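办公室该有一块公用的抹布，地上不该有线

我们公司租在Farnard楼里，18个人，一间大屋，一张弧形的长桌绕过半间屋子，剩下的是几张小桌。去年7月从Sanach搬过来的时候，行政的同事列过一份采购单，显示器、椅子、隔板都在上面，抹布没有。我当时没有在意。过了几个月，我觉得这份单子漏掉的恰好是每天都用得着的东西。

先说抹布。办公室里擦桌子，多数人用抽纸。咖啡洒了，抽五张，按上去，团起来扔掉，桌面上留一圈黏的。下一个人坐过来，手腕搁在上面，再抽两张。抽纸吸水可以，擦不干净东西，干了还掉屑。湿巾好一点，可是开过封的湿巾没几天就干了，抽屉里总有半包干掉的，没有人扔。

一块布的好处很普通：打湿，拧干，擦，再洗。我主张买浅色的。有人会说浅色不耐脏，应该买深灰或者咖啡色。我的看法相反，抹布就应该看得出脏。深色的布用一个月还是那个样子，拿它擦桌子等于把上星期的茶渍再抹一遍。浅黄的、米白的，擦过两次键盘旁边的灰就显出来了，拿去洗便是。布脏了要让人看见，这是它的用处之一。

数量也不要多。我原先提过每张桌子配一块，试下来不行，大家都把布塞在显示器后面，发现的时候已经硬了。现在是公用2块，一块在用，一块晾着，挂在茶水间门后的钩子上。用完冲一下挂回去。做不到的人也有，我自己也有忘的时候，第二天早上看见它皱成一团在桌上，就顺手拿去洗。我不认为需要为它排值日表。排了表，不当班的人就更不会伸手了。

布怎么放，我倒是愿意多说一句。皱着放干的布会有味道，有味道的布没人肯碰，于是又回到抽纸。展开挂着，或者对折搭在杆子上，都可以。有人喜欢叠得方方正正再放进盒子，看着整齐，湿布叠四层放盒子里，我不赞成。整齐要看对什么东西来说，衣柜里的毛巾叠好是对的，刚用过的抹布叠好是错的。

再说线。我们这张弧形桌很长，坐着也舒服，缺点是桌面上没有走线孔。Gorkach的桌子大都这样，样册里拍得干干净净，上面只摆一台电脑和一盆绿植，电源从哪里来不知道。真用起来，显示器底座周围必定是一团黑线，桌子另一头也必定有一捆不知道接什么的。桌上的线我可以忍。线盘在桌面上，难看一点，占一点地方，要用的时候好歹找得到。

地上的线我不能忍。椅子是带轮子的，轮子压线，压久了接口松，松了之后屏幕闪，大家以为是屏幕坏了。人走过去，脚勾一下，桌上的东西就跟着动。这类事情在我们屋里每隔一阵就有一次，事后都说要把线收起来，过几天又铺开了。原因也简单，谁用线都是临时的，充个电，接个设备，一会儿就拔。一会儿往往是一个下午。

我的办法是把“临时”也当成一种固定的情况来安排。屋子中间如果经常有人要用电，就应该从最近的桌腿引一个插座过来，线贴着桌腿往下走，到地面的那一段盖上线槽。线槽是最便宜的那种，一根15块钱，剪刀就能剪断。买回来放着不装也没有用，最好是收到货的当天就趴下去贴好。木地板上贴胶条要先把灰擦掉，不擦，两三天就翘边。说到这里又用上抹布了。

有同事不同意我的看法。他们觉得办公室是做事的地方，摆得太整齐像样板间，人坐进去放不开手脚；桌上有水瓶、纸杯、便签，说明有人在干活。这话我同意一半。水瓶、纸杯、便签都可以在桌上，我自己桌上也是这些。我不喜欢那种下班必须清空桌面的规定，在Sanach的时候执行过一阵，每个人早上花十分钟把昨天收掉的东西再摆出来，便签撕下来再贴就不黏了，上面写的事也跟着丢了。桌面是各人的，乱到什么程度各人自己定，只要不漫到旁边去。

地面不一样，地面是大家走路的地方。包、头盔、箱子放在过道中间，只有放的人自己知道，别人端着水过来是看不见脚下的。我主张地面上除了桌腿和椅子脚，什么都不要有。包挂在椅背上，或者推到桌子底下靠墙的一侧。这条比清空桌面容易做到，费的工夫也少，可是我见过的办公室守则里，写桌面的多，写地面的少。大概是因为拍照的时候桌面比较显眼。

纸杯我还有一点意见。纸杯本来是给客人用的，现在自己人也用，早上一个，下午找不到早上那个，再拿一个，晚上桌上剩两三个，里面都还有半口水。半口水放在键盘旁边是最容易出事的。带盖的水瓶要好得多，倒了也不要紧。我没有建议过取消纸杯，只建议把纸杯挪到柜子里，想用的人打开柜门拿。挪过之后用量确实少了，少了多少我没有统计。

椅子也算在收拾的范围里。人走了椅子推回桌边，椅背朝外，扶手低于桌面的就推进去，高于桌面的就靠着。网面的椅子坐久了会积灰，积在网眼里，干布掸不掉，要用拧得很干的湿布顺着一个方向擦。一把椅子两分钟。我每季度擦一次自己的，顺便擦旁边空着的那把。

Maihi是我们隔壁的公司，他们请保洁每天来，地面拖得很亮。保洁不碰桌面，也不碰线，这是他们和保洁公司约定好的，怕弄坏东西。结果地面亮，桌面上的灰照旧，线下面的地板一条一条的，拖把绕过去了。我举这个例子没有批评保洁的意思，换了我也绕过去。屋里的线和桌上的灰，终究要由坐在屋里的人来管。

所以如果有人搬新办公室，问我采购单上还要加什么，我会加两样：浅色的抹布，能盖住地线的线槽。都是小钱，买得早比买得晚好。显示器支架可以再等等，绿植也可以再等等。

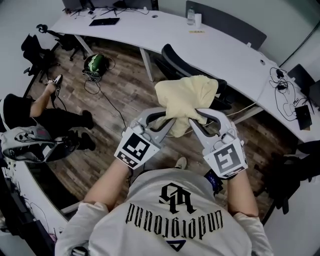 文／沈若川

2026年5月10日

补一句布的尺寸。太小的擦长桌要来回翻面，太大的一只手拧不干，我们现在用的是洗脸巾那么大的，对折一次刚好一个手掌宽。新布第一次用之前先用清水洗一遍，不要放柔顺剂，放了不吸水。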